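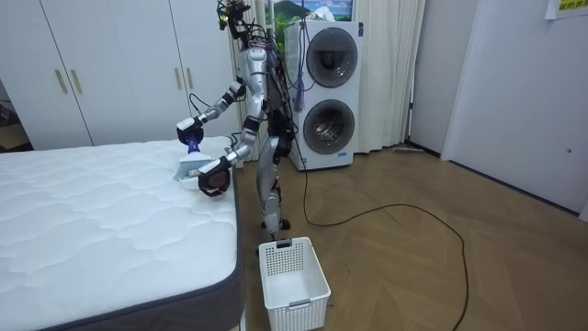
Small apartments get a mattress-cleaning day of their own

Last updated: September 4, 2020

The Brutlow building on the east side of Mirkwood has 300 apartments, and in most of them the bedroom is also the laundry room, the linen closet and the place where the vacuum lives. On Friday its tenants' newsletter took up the one large item in that room that rarely gets cleaned at all, namely the mattress.

Sheets go through the wash. Pillowcases go through the wash. The mattress underneath, according to the newsletter, "has been waiting patiently since move-in." A reader survey in February asked tenants when they had last cleaned theirs. The most popular answer was a question mark, and one household wrote back to ask whether flipping it counted. (The newsletter ruled that it did not, and then devoted a paragraph to whether modern mattresses should be flipped in the first place. Check the label.)

The proposal is modest. Once a season, on whatever day suits, tenants strip the bed down to the quilting and leave it that way for the afternoon. A basket goes on the floor next to the bed for the sheets, which travel a very short distance to the washer. In the standard Brutlow studio, where the mattress and the stacked washer-dryer are close enough to be on speaking terms, the trip takes less time than finding the second sock.

Then comes the part people skip. The top gets brushed from the head end down, with some attention to the wavy stitching, where crumbs go to retire. Anything loose is coaxed into a dustpan before it reaches the floor, which in these apartments is herringbone wood and shows no mercy to the barefoot. Stuffed animals and other residents of the bed are supposed to be relocated first. 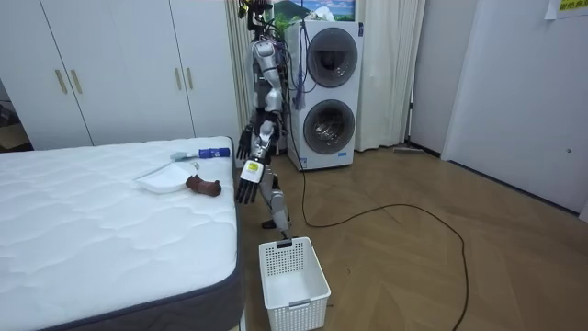
They seldom are. The newsletter allows that a toy may stay on the mattress as long as it is moved from one end to the other when the brush comes through, a compromise it describes as "hard won."

After brushing, the side border gets its turn. Dark gray borders are popular this year and are said to hide dust, a claim the newsletter finds to be entirely accurate and also the problem. A small brush head run along the edge does the job, and so does a barely damp cloth, provided the mattress is given the rest of the day to air. Bedding that goes back on too early gets the sternest language in the whole issue.

Tenants who own one of the handheld cleaners with a glowing head are welcome to use it. Those who don't own one are told they may borrow the building's, a Peltell, from the front desk for 2 hours at a time. By Friday noon there was a waiting list of seven, plus one complaint about the waiting list.

There was less agreement about where to put things while all this goes on. With the bed bare, most studios have no free surface left, and the top of the dryer is usually taken by a picture or a plant. The Vaněk Street hardware store, which supplies many of the building's plastic baskets, suggests keeping the brush, the dustpan and the cloth together in an empty one between cleanings. The newsletter liked this idea but noted that a basket in a Brutlow studio has never been known to stay empty overnight.

The next issue will cover curtains. Three tenants have already written in to say that theirs are fine.
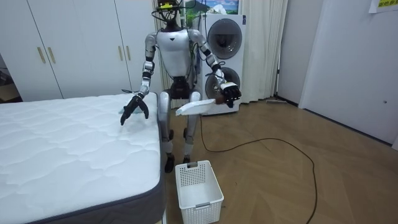
Related items

Mirkwood laundry hours: quiet spin cycles requested after 10
Wardrobe doors that stick, and what a bar of soap can do
Letters: in defense of the top sheet
Vaněk Street sidewalk work moves to the shady side
Lost and found: one fitted sheet, size disputed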